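Hilo sobre cómo se mide el blanco de una superficie y por qué dos tableros "blancos" comprados a la vez no coinciden. Va largo. Lo escribo porque en agosto me llegaron tres consultas iguales en el estudio y prefiero tener un sitio al que enlazar.

1/ "Blanco" no es una coordenada. Es una región del espacio CIELAB: L* alto, a* y b* cercanos a cero. Dentro de esa región caben muchos materiales que, puestos uno junto a otro, cualquiera distingue sin instrumental.

2/ L* mide claridad, de 0 a 100. a* va de verde a rojo, b* de azul a amarillo. En blancos, casi toda la discusión se concentra en b*. Un punto arriba y el cliente dice "hueso". Un punto abajo y dice "frío" u "hospital".

3/ La diferencia entre dos muestras se resume en un ΔE. El clásico (1976) es la distancia euclídea y castiga mal cerca del eje neutro. Para blancos uso ΔE2000. Si un proveedor da un ΔE sin decir la fórmula, el dato no sirve.

4/ Geometría de medida. Con 45°/0° se excluye el brillo especular. Con esfera d/8° se puede incluir (SCI) o excluir (SCE). En un tablero mate la diferencia entre SCI y SCE es pequeña; en uno brillante cambia la lectura entera. No se comparan valores de geometrías distintas.
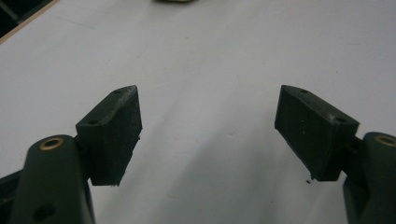
Saturnino Rivas: ¿Y el iluminante? Tengo dos lotes que a mediodía junto a la ventana son idénticos y a las siete de la tarde, con los LED, uno se va a crema.

5/ Metamerismo. Las dos curvas de reflectancia son distintas pero dan el mismo color bajo D65. Cambias la fuente y se separan. Se comprueba calculando ΔE con al menos dos iluminantes más: A (incandescente) y uno de la serie LED-B que se parezca a la lámpara instalada.

6/ Añado el caso que más confunde: los blanqueantes ópticos. Absorben en el ultravioleta y reemiten en el azul. Con luz de ventana la pieza parece más blanca; bajo un LED convencional, que casi no emite UV, el efecto se apaga y aflora el amarillo de la base. Saturnino, yo empezaría por ahí.

7/ Para detectarlos basta una linterna de UV a 365 nm y una habitación a oscuras. Si un lote fluoresce y el otro no, ya está la respuesta. El espectrofotómetro lo confirma midiendo con y sin filtro UV (condiciones M1 y M2 en artes gráficas).

8/ El índice de blancura CIE se inventó para papel y textil. En tableros y pinturas lo veo en fichas técnicas sin indicar observador ni iluminante. Un valor por encima de 100 indica casi siempre fluorescencia. No significa "mejor blanco".

9/ Caso real. Pedido de Lallano, 57 tableros, dos lotes. Media de b* correcta en los dos. Sunil Bhattacharjee midió todas las piezas - no una muestra, todas - y 29 caían a un lado de la media y el resto al otro. La media no describía ninguna pieza.

10/ De ahí la costumbre de pedir siempre dispersión además de media, y lecturas en cinco puntos por pieza. El centro solo no basta, los cantos suelen amarillear antes por el calor del corte.
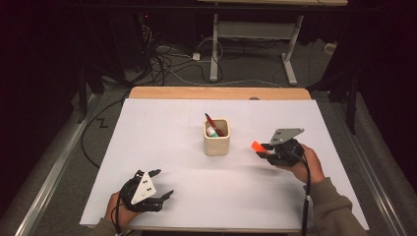

11/ Procedimiento que sigo en recepción de material:
- calibrar con la baldosa blanca, limpia, a temperatura de sala
- medir sobre fondo blanco conocido si la pieza transluce
- anotar geometría, observador (2° o 10°) e iluminante
- guardar la curva espectral además del L*a*b*

12/ Lo último importa más de lo que parece. Con la curva se recalcula cualquier iluminante años después. Con tres números sueltos, no.

13/ Tolerancias. Para piezas contiguas en el mismo plano pido ΔE2000 inferior a 0,5. Si hay junta o cambio de plano, 1 es razonable. Exigir 0,2 encarece y queda cerca de la reproducibilidad entre instrumentos.

14/ Pregunta recurrente: ¿sirve una app de móvil? No para esto. El balance de blancos automático corrige justo lo que quieres medir.

15/ La hoja de cálculo con las fórmulas la subo cuando corrija el término de rotación de ΔE2000, que en la versión actual falla con tonos azules. A los blancos neutros no les afecta.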